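8/2/23

Third evening of the Stirent trial and I've still got my slippers on from breakfast! Plirkside have lent me the simulator for the week, the full package with the virtual robot cell, and I'm supposed to tell Shahab by Friday whether the workshop should pay for it. It's 473 a year for one seat, or 400 if we sign before the end of May, and I keep going back and forth.

Setting up was easier than the Stornby one. I had an arm on a table before my tea was cool enough to drink, which after last year's carry-on felt like a small miracle. 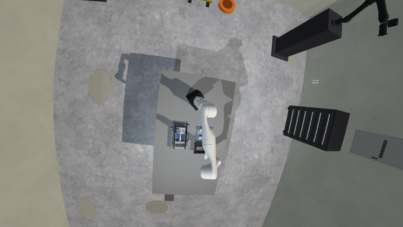
Stirent's room view won me over first, I must admit. You get the whole place from straight overhead, and I do like how it treats shadows — the arm throws a long dark one right across the tabletop and on to the floor, so I can judge how high the gripper is hanging without fiddling with the side view. The menus are another matter. I spent ages hunting for the speed setting and found it under "Comfort", of all things.

After supper I moved on to the blocks, two white ones on the blue board, with the close-up view switched on. I'd turned the grip force down to 3 because the default seemed a bit fierce to me (Rūta says I'm soft on parts, and she's probably right).
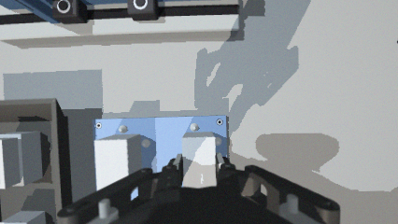
Anyway, the help pages. They're decent on the gripper and hopeless on saving your work, and I lost a whole routine on Monday by closing the wrong window. I've written to Plirkside to ask if there's an autosave. No answer yet, though they were quick enough when I was asking about prices!

Had another go at the board before bed, just to see if I'd remembered the steps without the guide open. Mostly, yes. I do think I could teach this to the newer ones in an afternoon.

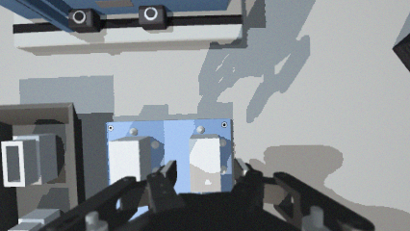 Dwynwen Mathias rang while I was still at it and told me not to be dazzled, as her lot at Ahmadpour took the same package and the yearly update cost them another 258 that wasn't on the first quote. She'd still buy it again, she said, but she'd get the update put in writing. So that's a question for the morning — and I must ask about a second seat while I'm on to them.

Bed now. Bins tomorrow.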